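Visit to the Bachmann office furniture workshop, Indthorpe

Date of visit: 26 September 2018
Written by Florian Lehner

Our group in Heltthorpe buys and repairs used office furniture for small companies and for two schools. Since August we have been looking for a new place to get desks, because our old supplier has closed. Bachmann in Indthorpe invited us to their open day, and I went there with two colleagues. I promised to write a report for those who had to stay in the shop.

How to get there

From Heltthorpe you take the regional train to Bukdale and change there to the bus number 47. The bus stop is directly at the gate, but the gate is on the back side of the building and the sign is small. We walked once around the whole block before we found the entrance. If you come by car, the parking is behind the paint hall and it was full already in the morning.

At the reception we got a paper badge, a pair of yellow earplugs and a bottle of water. The coffee was free until lunch and after that it had to be paid, which was not written anywhere.

The hall of returned furniture

The tour started in the hall where the trucks unload. Bachmann takes furniture from offices that move or close, and everything comes first into this hall. It is very big and rather cold. The lady who guided us told that 1164 pieces were waiting there on the day of our visit. Most of them were desks and drawer units, with some meeting tables and a few cupboards which had lost their keys.

Each piece gets a yellow, green or red ticket. Green means it only has to be cleaned. Yellow means it goes to repair. Red means that it will be taken apart, and only the metal feet, the rails and the good panels are kept. I asked who decides the color, and the answer was that one person does it alone, every morning, before the others start. She has done it for eleven years. We watched her for a short time. She pulls out each drawer completely, looks at the rails, pushes it back, and then runs her hand along the edge of the top. She was faster than I could write.

My colleague wanted to know why they keep so many drawer units without a desk. The reason is that many customers have a desk already and only miss the drawers. For us this is interesting too, because we get the same question almost every week.

Edge repair

For me the best part of the day was the repair room. Four benches stand in a row, and on each bench they work on one kind of damage. The first bench is for holes, the second for water damage, the third for edges and the last one for everything else.

We stayed the longest at the edges. On a laminate desk the edge is nearly always the first thing that gets bad. People push the chair against it, or they carry the top through a door and hit the frame. Small flakes come off, and after this the board under it is open and drinks every spilled coffee. The man at the bench cut the old edge away with a flat knife, filled the low places with a gray paste, and let it dry under a lamp. Then he put the new edge band on with a hot iron, and the rest he trimmed by hand. He said the paste must dry the full time also if it feels hard already. In our shop we did not wait long enough, I think, and this explains the two tops that came back to us in spring.

A new edge band in a wood color costs little, but it is difficult to find the right tone. Bachmann has 373 samples hanging on hooks on one wall. Beige with grain fills a whole part of the wall, and many of them look equal to me until you hold them beside each other. They gave us a small bundle to take home. It is in the top drawer next to the telephone.

Lunch

Lunch was in the canteen: soup, bread and a plum cake. The tables of the canteen are also repaired ones. At our table sat a couple who furnish holiday apartments, and they were complaining about the prices for delivery. I had to agree with them. Delivery to Heltthorpe is possible only for a full truck, so we would have to share one with somebody or fetch the pieces ourselves.

The office part

After lunch we were allowed to look at the offices upstairs. I liked it that they work on the same kind of furniture they sell, also the pieces that are not beautiful anymore. The floor is carpet and the desks are put together in corners, so that everybody has one side for the screen and one side for papers.

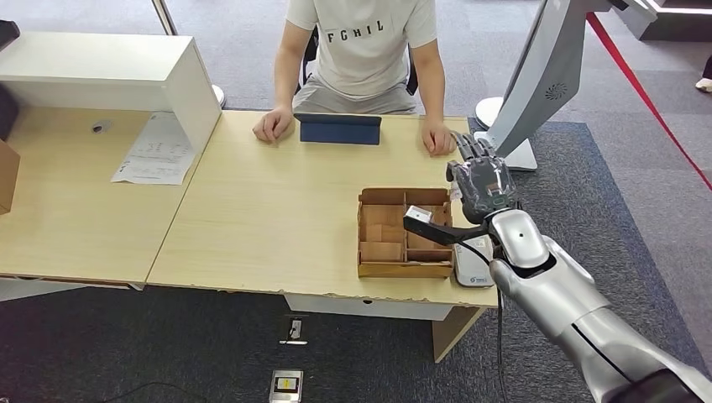
Corner workplace with a white shelf riser on the side desk. The front edge of the main desk is chipped.

For a corner like this you need two desks of the same height, and this is where we often make mistakes. Two millimeters of difference are enough that a sheet of paper catches when you push it over. They recommended us to measure at the place where the desks meet and not at the feet, because carpet is never completely flat.

I also looked at the small things on the desks. A riser gives a second level, and you can put flat things under it. A wooden tray with compartments is good for everything that otherwise lies around. The cable holes with a round gray cover are practical, but if the desk is turned later, the hole is sometimes on the wrong side. Bachmann closes such a hole with a plug only when the customer asks for it. I think we could offer the same for a small price.

About the drawer units under the desk we had a discussion on the way down. I prefer them white, my colleagues find that one sees every shoe mark on them. We did not come to an agreement.

Prices and next steps

The price list is in the blue folder. Desks with a green ticket are cheaper than what we paid before, the yellow ones after repair cost almost the same. For drawer units we got no fixed price, they want to know first how many we take.

Open points for us:
Ask about sharing a truck with the shop in Bukdale.
Order edge band in two beige tones and the gray paste.
Find out if the repair course in the winter still has free places.

The bus back to Bukdale goes only once per hour in the afternoon. We missed one and waited at the gate with our samples.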